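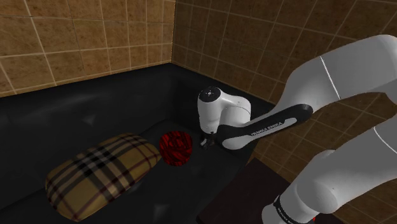 Funcombe is a farming and village-life game set in a valley of the same name, first released on PC and later on consoles. You inherit a smallholding, a debt and a goat, in that order of usefulness. Most of the furniture in the game can be sat on, from the milking stool up to a sofa every bit as dark as the one in the picture, and sitting on it does nothing whatsoever except pass the time. This page collects the questions that come up most often. It was last revised on 2020-10-28, after the autumn patch, so anything you read elsewhere about infinite turnips is now out of date.

Which version should I buy?

The PC version, if you have the choice. The console port, handled by Jukmont, has nicer menus and the extra orchard, but it also saves only when you go to bed, and the bed is upstairs. Save files do not move between the two.

What year is it meant to be?

1860, according to the calendar in the farmhouse kitchen. The village shop sells tinned pineapple and the vicar owns a wireless, so the calendar should be taken as a suggestion.

How do I pay off the debt?

You owe 200 crowns to the Kowalczyk mill, due at the end of your first November. Grow turnips in spring, onions in summer, and sell nothing to the man at the crossroads. Fish are worth more than they look. If you have 100 crowns by the last day of summer you are on schedule.

What happens if I don't pay?

The miller takes the goat. You then have to buy it back from him at a price that goes up each season, and the goat likes you less when it comes home. The game doesn't end, though a few people have wished it would.
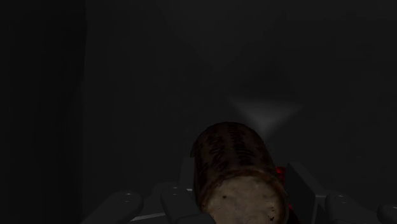

Can the goat die?

No. It can be lost, sold, sulking or on the roof, but it can't die. The chickens are a different matter, so shut the coop at night.

How does friendship work?

Every villager has a hidden score that rises when you talk to them and rises faster when you give them something they like. One gift a day counts. Second gifts are accepted with thanks and have no effect, which is at least true to life. Ignoring somebody for 20 days starts to bring the score down again, except for the blacksmith, who seems to prefer it.

Who can I marry?

Any of the single adults in the village, once you have repaired the bridge and own a house with two rooms. The ferryman needs an extra step – you have to have lost to him at draughts. If you keep winning, his last scene never appears, and this has ruined several otherwise promising courtships. Play badly.

How do I get to Zornau?

Zornau is the hill town on the far side of the pass. The road opens in your second spring, on the first dry morning after the bell festival. Bring a lantern and something to eat. The cart driver will offer to take you for a fee, and you should let him, as the walk is very long and contains one owl.

Is there any combat?

You can shout at crows.

My scarecrow has moved. Is that a bug?

It was a bug in the first release. The developers then wrote a quest around it, so now it's a feature, and it still happens to people who haven't started the quest. Leave a hat on the gatepost and it will stay put.

Why won't my beans grow?

Either it's the wrong season or you have planted them next to the onions. The game does keep track of this and never mentions it. Move one or the other – beans can be dug up without harm in their first three days.

Will there be a sequel?

Nothing has been announced. The rumour going round the forums comes from a screenshot of a loading screen, and the screenshot is of the orchard.

Related pages
Funcombe: crop calendar
Funcombe: gifts and who wants them
Funcombe: the road to Zornau, step by step
The Kowalczyk mill debt, month by month
Jukmont console port: list of changes
Draughts for people who need to lose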